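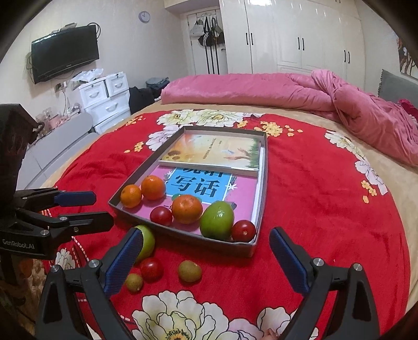
Fruit and books in the tray lid, on the peony bedspread. June, mid-morning.

Spare room inventory, continued. The grey cardboard lid is shallow but holds its shape under two books and a handful of fruit, so it stays in service as a sorting tray. Three mandarins, assorted sizes. The kiwifruit are small this time and still outside the lid, along with one of the cherry tomatoes.

Kitchen scale reads to 3 kg. Lid plus contents came to 2,150 g with both books in, and around 1,000 g of that is paper. I had expected less from a workbook. The 写话 one goes back on the shelf tonight, the sunflower cover to the Brovonside box.

A round bed is a poor work surface. There is no straight edge to line anything up against, and whatever is round rolls to the low point of the mattress. A folded towel under one side would level the lid. Must try it.

Pink duvet still heaped at the far side. It needs airing before it is folded, then into the white wardrobe, top shelf if it fits. The bags on the doorway hooks are next – empty them, check the seams, keep the ones with sound handles.

Colour of the green one in the lid suggests a lime. Will cut it at dinner and note the result.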